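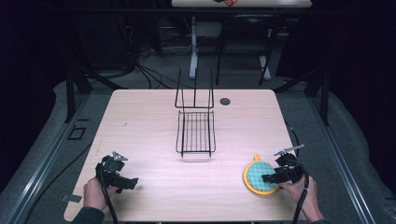 Scrubbing pad on the table, with its yellowy-orange rim.

Profile > Posts > Thread

Right then, it's nearly seven in the evening, the kettle's on, and I've been promising you all an update on the gaming side of things for ages, so settle in (it might be a long one, you know what I'm like).

The big news is that I have finally, finally started painting the Mukura army! Some of you will remember I bought the big box secondhand last May and then put it on top of the wardrobe, where it has lived very happily ever since. I got it down on my own this morning and only dropped one tray.

For anybody who missed it the first time, Mukura is the fantasy skirmish game with the river folk and the enormous herons. You play on quite a small board, which suits my dining table, and a game is done before supper. The rulebook is lovely but the index is hopeless. I've stuck little paper tabs all down the side of mine.

I've gone for a muddy green on the cloaks and a sort of faded mustard for the hats. I did try a nice bright red to begin with, and they looked like a row of postboxes. I've kept 2 of them that way out of fondness, and they can be the captains.

Somebody asked about brushes last time and I never answered, sorry! I use the cheapest ones I can find for base colours and one decent small one for faces, and I don't let the decent one anywhere near the metallic paint. That's the whole system, I'm afraid.

The other thing I've been doing is playing Taton again, on the old laptop. I know, I know, I said I'd finished with it. But they brought out the harbour update and now you can run your own ferry, with a timetable and grumpy passengers and everything, and I was completely lost to it by lunchtime.

My ferry is called the Avitz, after the very first village I ever built in the game (it flooded, poor thing). It cost 3000 coins and I had 400 left over, so the passengers are sitting on crates for now. They do complain. One of them complains about the gulls every single crossing.

If you're just starting, do the fishing errands for the lighthouse before anything else. They're dull, but you get the better map at the end of them and it saves such a lot of sailing in circles. I sailed in circles for most of an evening before I found that out.

I've also been having a go at Pfister, the card game with the clockmakers, and I'm still not sure what I think. The cards are beautiful and it's over in 20 minutes, but I can't get the hang of when to wind and when to hold back, and I've lost every game to my sister, who doesn't even like cards! If any of you play it well, please tell me what I'm doing wrong, in small words.

Anyway, the tea has gone cold while I've been typing all this. More herons tomorrow if the paint behaves. I still can't decide whether their legs should be grey or a sort of pinky orange, so do shout if you have a strong opinion about heron legs x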